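Stoltar Hand-Guided Teaching Kit

By Asanka Ekanayake
Updated November 11, 2025

In stock, ships from the Clendley workshop
Fits: most six-axis tabletop arms with a standard tool flange
Jump to: What it does / Teaching by hand / Teaching with the leader arm / Cloth / In the box / Specs / Questions / Ordering

What it does

I teach robots by grabbing them. That's my whole job some days, and it's the reason I put this kit together. You bolt the handle on behind the gripper, plug the box in between your arm and your computer, squeeze the trigger and the arm goes soft so you can push it through whatever you want it to learn. Let go and it holds. Press the thumb button and it starts saving: joint positions, gripper opening, and the picture from the wrist camera, all lined up on one clock.

If you'd sooner sit in a chair, there's a second way in. The kit comes with a small leader arm that you move on your own side of the bench, and the big arm copies it. Same recording format, same button, same folder at the end of the day. I switch between the two all the time (sometimes in the same afternoon, when my shoulder has had enough!) and the files don't care which one I used.

I've sold these to packing shops, two university labs and one very patient man who wants his arm to sort fishing tackle. The questions I get are mostly the same ones, so I've tried to answer them on this page before you have to write to me.

Teaching by hand

Squeeze the trigger halfway and you get slow mode, where the arm feels like it's moving through honey. Squeeze it all the way and it's light. I do nearly all my demonstrations in slow mode, because jerky demonstrations make for jerky robots, and mine were terrible until I calmed down.

The gripper opens and closes on a thumb wheel. Older versions of the kit had a plain open/close switch and I was glad to see the back of it. With the wheel you can close partway, feel that you've got something, and ease in a bit more. That matters a lot for anything soft.

One thing to watch is your own hand. If you're holding the handle you're near the wrist camera, and fingers creep into view. The handle is offset to one side for that reason, and there's a longer extension in the box if you have big hands or a wide lens. Check the preview before you record a long batch. I once threw out a whole morning of work over my own thumb.

Teaching with the leader arm

The leader arm clamps to the table edge and weighs very little. It's scaled down, so a small movement from you is a bigger one at the far end, and you set the ratio with the dial on the control box. For close work turn the ratio down. For moving things from one side of the bench to the other, turn it up and save yourself some reaching.

There's a light push back on the leader when the gripper meets resistance. I'd call it a hint more than a feeling. Iker Arrieta, who did the electronics on this version, would like me to tell you it's much better than the last one, and he's right, but please don't expect to feel the weave of a shirt through it. You'll be working mainly with your eyes, so put the preview screen somewhere you can see without twisting your neck.

Cloth, and why I go on about it

Blocks are easy to demonstrate. Cups are fine. Cloth is where people start writing me long emails, and it's the work I like most, so you get the long answer.

Fabric never sits the same way twice. You can drop a top on the table in the same place and get a new heap every time, with the edge you want buried under the edge you don't. So you can't show one good pickup and call it done. You have to show plenty, from plenty of starting heaps, and you have to let some of them be a bit awkward so the robot sees what recovering looks like.
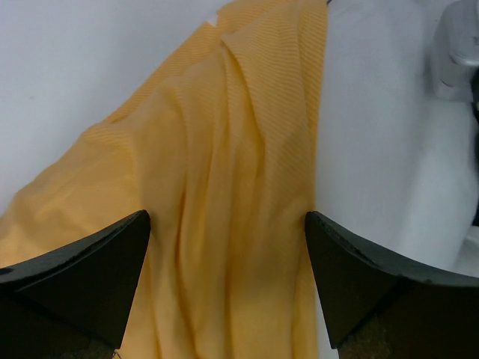
Photo: Asanka Ekanayake / Stoltar

Yellow rib knit like this is one of my favorite things to teach with. The fine lines run on a slant across the cloth and show up clearly where a flap folds over, which gives the wrist camera something to work with. Plain white sheets on a white background are miserable by comparison (you can do it, but give yourself extra demonstrations and better light).

Look at the folds bunched between the two black fingertips. When I'm demonstrating a grasp on hanging fabric, that's the part I pay attention to: how much material is in the gap before I roll the wheel. Too little and you're pinching one layer that may slide out. Too much and you've got a fistful, and then good luck finding a corner later. I come in slowly, pause for a beat with the fingers on either side, then close. That little pause is worth keeping in your recordings. It makes the moment of the grasp easy to find when you trim the files afterward.

My other cloth habits, for what they're worth:

Keep the light soft and from above. Hard side light throws finger shadows across the fabric and they move when you move.

Shake the piece out between demonstrations and drop it again. Don't arrange it nicely. We all arrange it nicely without noticing.

Brush lint and stray threads off the finger pads whenever you stop for coffee.

Change colors now and then. I do a batch in one fabric, then a batch in another, and I label each folder by fabric so I can pull one out later if it's causing trouble.

Save your failed grabs in their own folder. The thumb button has a double press for this, which marks the recording as a miss, and you'll be thankful for it when you're cleaning up.

About fingertips

The kit doesn't include a gripper. People are sometimes surprised by that, so I'm saying it plainly. It works with the one you have, as long as it takes a position command. I use wedge-shaped fingers for cloth since the narrow tips get in among folds without plowing everything ahead of them, and I like a rough pad on the inside. Scuffed tips don't bother me. Worn pads do, so keep a spare pair on hand. If you want mine, the Nasier finger set is a separate item and bolts onto most parallel grippers.

In the box

Trigger handle with thumb wheel and thumb button
Handle extension
Leader arm with table clamp
Control box with ratio dial
Wrist camera bracket (camera not included)
Cables, mounting bolts and hex keys
Printed quick-start sheet
Soft carry case

Specs

Handle weight: 310 grams with the wheel fitted
Leader arm reach: 816 millimeters, fully stretched
Demonstrations stored per session file: 16
Warranty: 18 months on everything except cables
Recording control: thumb button, or keyboard from the computer
Works with: handle teaching needs an arm that supports a free-drive or zero-force mode; the leader arm only needs position control

Questions I get a lot

Can two people use it at once?
One on the handle and one on the leader, no. The box listens to whichever you switched on first and ignores the other. Two kits on two arms is fine, and the recordings can share a clock with the sync cable (ask me for one, they're cheap).

How many demonstrations do I need?
I wish I had a clean number for you. It depends on the task, the software you train with and how tidy your demonstrations are. For a simple pick-and-place you might be pleasantly surprised. For cloth, set aside several afternoons and put on some music.

Does it come with training software?
It doesn't. You get the recorder and a viewer for playing your sessions back and trimming them. The files are plain and documented, so they'll go into whatever you already use. If you're starting from nothing, write to me and I'll tell you what I'd try first for your setup.

My arm doesn't go soft when I squeeze the trigger. What's wrong?
Usually the free-drive permission is off in the arm's own settings. Turn it on there, restart the control box, and try again with the arm supported by your other hand. Also check that you've entered the weight of your gripper plus the handle. If that figure is wrong the arm will sink or float when it's released.

Is it safe to have my hand there?
You're working inside the reach of a moving machine, so do your own risk check first, keep the stop button within reach and use slow mode until you know how your arm behaves. Don't play recordings back at full speed the first time. And keep everyone else's hands out.

I have the Strobel handle from before. Can I upgrade?
Yes! The new control box reads the old handle, though you'll only have open and close on the gripper. Send me a picture of the connector before you order, as there were two kinds.

Ordering

Kits are put together in small batches. If the page says in stock, yours is on the shelf and will go out as soon as I've bench-tested it. If we're between batches you can leave your email and I'll write when the next lot is ready. The next one is planned for February.

Tell me which arm and gripper you have in the order notes. I'll pack the right flange adapter and set the defaults on the box before it leaves. Returns are fine within the usual period as long as the bolts haven't been cross-threaded, and if you get stuck during setup, reply to your order email and it comes straight to me.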